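Notes for the library talk, "What's in the Cabinet"
(7 pm slot, keep it loose, water on the left side of the lectern)

Hi everybody, can you hear me in the back? Wave if you can't. OK, good.

Start with the cough syrup story. So when my mother moved out of the house in Zurthorpe, my cousin Damir Radonjić and I got the bathroom and the hallway closet, and my sister got the kitchen, which I still think was unfair because the kitchen had snacks. We opened the hallway closet and there was a bottle of cough syrup in there older than Damir's marriage. And Damir has been married a long time! (Pause here, people usually laugh. If they don't, just keep moving.)

I'm not a pharmacist. Say this early and say it twice. I organize closets for a living, I've been doing it long enough to have bad knees, and medicine is the category where I see smart people get completely stuck. They'll toss a good lamp without blinking and then hang on to half a tube of ointment like it's a family heirloom.

Ask for hands: who has more than one place in the house where medicine lives? Keep your hand up if it's more than two. More than three? Yeah. Mine was up too, until last October. Kitchen drawer, bathroom cabinet, nightstand, purse, glove box. The glove box one is bad, by the way, cars get hot. Come back to that.

OK so the first job is just getting it all into one spot. Don't sort yet. People want to sort as they go and then they find a birthday card in the drawer and sit down on the floor and that's the afternoon gone. Grab a laundry basket, walk the house, throw everything in, and don't read a single label until you're sitting down at a table with good light.
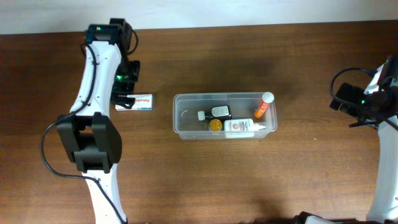 Then you make your piles. I do keep, ask, and out. Keep is in date and you know what it's for. Out is expired, or it has no label, or it's changed color. Ask is everything else, and the ask pile goes in a bag and comes with you to the pharmacy counter. Mirjana Vukadinović runs the counter at my pharmacy and she went through my whole ask bag with me on a slow morning, which took her less time than I'd spent worrying about it. She told me she'd much prefer a bag of mystery pills on her counter to a phone call later on.

(If somebody asks about a particular drug, send them to their own pharmacist. Do not wing it. Remember the man in Harano with the eye drops.)

Where to keep it. Everybody says bathroom, and the bathroom is steamy. The cabinet above the stove is warm. What works in most of the houses I go into is a shelf in a bedroom closet, up high, with a bin you can lift down in one go. If you have little kids or grandkids visiting, up high isn't enough, you want a latch or a lock. And check the label for anything that's supposed to be in the fridge! I've found those in sock drawers.

Bins. I get asked about bins more than anything else in my life. See-through is nice, a lid is nice, and you can get a perfectly good one at the dollar store. Please don't go buy bins before you've done the piles. I had a client in Srour who bought 60 of them on sale. Sixty! We used 7. The rest are in her garage, and now she has a bin problem.

Keep things in the package they came in. I know the box is bigger than it needs to be, I know it would look so cute decanted into a little jar. The dose is on the box. The date is on the box. Leave it.

Put the first aid stuff somewhere separate. Band-Aids get used all the time and you don't want a seven-year-old digging past your blood pressure pills to find one.

Getting rid of the out pile. Lots of pharmacies have a drop box, and there are take-back days in the spring and fall. Call first, some places won't take liquids or needles. Peel off or black out your name on the bottles. Our branch has the list of local drop-off spots on the handout, green sheet, by the door.

Handout: I printed the one-page checklist too. It has a line at the bottom for your pharmacy's phone number, so fill that in tonight before you lose the paper. Tape it inside the closet door.

Then once a year, do it again. I do mine when the clocks change in the fall. It goes fast the second time, I promise, mine was done before the coffee got cold.

Questions. Repeat each one into the mic, the back row complained last time.

Stack chairs after. Key goes back to the front desk.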